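Ticket: certificates not showing on course portal, EMR refresher
Logged by: Jytte Overgaard, Lindside training office
Status: open, waiting on vendor

9:10 am - Three calls already. Students finished the first aid theory module, got their pass mark, no certificate in the profile. Clinical placement wont take them without it.

9:40 - Checked Hatsue Morikawa's account. Module says complete, 300 minutes logged, cert tab blank. Same for Shinji Shibata. Tried Chrome and Edge, cleared cache, no change.

10:15 - Blagoje says PDF export stops at 200 records a batch. We enrolled more than that in the April intake. Might be it?

Attachments (2):
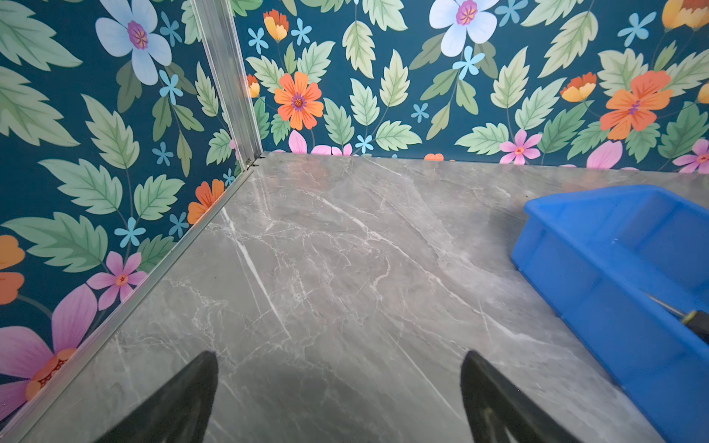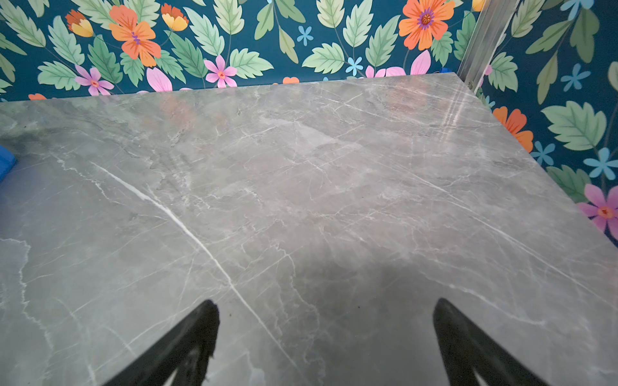

Both: grey marble-pattern surface

11:05 - Re-ran export in 2 batches. Hatsue's cert came through, Shinji's didn't. His name is in the second batch, I looked twice. Error in log is "template not found", nothing else.

11:30 - Template for the paramedic bridging group was renamed last week, old name still in the settings. Changed it back. Cant test, export queue is locked till Enura clear it.

1:20 pm - Rang Enura, on hold ages. They want the limit raised to 1000 on their side, need Sachiko Aoki to sign off. Emailed her.

Pls don't re-enrol anyone in the meantime, it wipes there practical hours.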